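Über uns

Skudovau Textilprüfung – Labor für Gewebe, Füllstoffe und Konfektion

Skudovau ist ein unabhängiges Prüflabor für textile Flächengebilde und genähte Artikel. Wir prüfen im Auftrag von Herstellern, Importeuren und Versandhändlern. Eigene Produkte vertreiben wir nicht, Beteiligungen an Textilbetrieben bestehen nicht.

Entstehung

Das Labor ging aus der Werksprüfung der Weberei Bednarek hervor, die bis zur Stilllegung der Produktion Möbelbezugsstoffe und Inletts herstellte. Übernommen wurden damals die Klimakammer, zwei Zugprüfmaschinen und das Musterarchiv. Das Archiv umfasst heute 800 Referenzgewebe mit dokumentierter Kett- und Schussdichte, Flächenmasse und Bindung. Es wird weiterhin gepflegt und steht Auftraggebern nach Anmeldung zur Einsicht offen.

Die Räume im früheren Zwirnereigebäude wurden schrittweise umgebaut. Das Prüfklima gilt im gesamten Erdgeschoss, sodass Proben zwischen Konditionierung und Messung das Normklima nicht verlassen. Im Obergeschoss liegen Nasslabor, Probenannahme und Verwaltung.

Leistungsumfang

Der Prüfkatalog enthält 213 Einzelverfahren. Den größten Anteil haben Höchstzugkraft, Weiterreißkraft, Scheuerbeständigkeit, Pillneigung und Nahtschiebewiderstand. Hinzu kommen Farbechtheiten gegen Licht, Reibung, Schweiß und Wäsche sowie Maßänderung nach Pflegebehandlung. Für gefüllte Artikel bestimmen wir Füllmasse, Bauschverhalten und Dichtheit der Hülle.
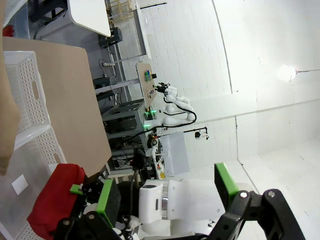 Rotes Textilteil am linken Greiferfinger

Neben den Normverfahren bieten wir vergleichende Reihenprüfungen an. Dabei werden mehrere Qualitäten unter identischen Bedingungen geprüft und in einer gemeinsamen Auswertung gegenübergestellt. Das Verfahren eignet sich für die Lieferantenauswahl und für den Nachweis gleichbleibender Qualität bei einem Wechsel der Garnherkunft. Die Anzahl der Messproben je Richtung wird vor Beginn schriftlich vereinbart.

Schadensanalysen führen wir auf Anfrage durch. Typische Fragestellungen sind Nahtausrisse, Fadenzieher, örtliche Verfärbungen und Faseraustritt. Der Bericht nennt den Befund und, soweit belegbar, die Ursache. Eine rechtliche Bewertung ist nicht Bestandteil des Berichts.

Organisation

Im Labor arbeiten 26 Personen, überwiegend Textillaborantinnen und Textillaboranten sowie Fachkräfte für Textiltechnik. Die Auswertung erfolgt getrennt von der Messung: Wer eine Probe geprüft hat, gibt den zugehörigen Bericht nicht frei. Messwerte werden im hauseigenen System Kamari erfasst und mit Probennummer, Prüfgerät und Klimadaten verknüpft. Korrekturen bleiben als eigener Eintrag sichtbar – ein Überschreiben ist technisch ausgeschlossen.

Für chemische Untersuchungen, etwa auf Azofarbstoffe oder Formaldehyd, besteht eine Kooperation mit dem Labor Mollov. Fremdvergebene Prüfungen sind im Angebot und im Bericht als solche gekennzeichnet.

Ausbildung

Jedes Jahr im August beginnen bei uns Auszubildende im Textillabor. Die Ausbildung umfasst alle Stationen von der Probenannahme bis zur Berichtserstellung. Schulpraktika sind nach Absprache möglich, im Nasslabor jedoch erst ab 18 Jahren.

Hinweise für Einsender

Flächengebilde bitte gerollt und nicht gefaltet einsenden. Die Kettrichtung ist auf der Rückseite zu markieren. Randbereiche und Stoffanfänge sind als Probenmaterial ungeeignet. Konfektionierte Artikel sind in Verkaufsaufmachung einzureichen, einschließlich Pflegekennzeichnung und Materialangabe. Restmaterial lagern wir nach Versand des Berichts ein und senden es auf Wunsch kostenpflichtig zurück.

Die Probenannahme ist werktags bis 15 Uhr geöffnet. Später eingehende Sendungen werden am folgenden Werktag registriert.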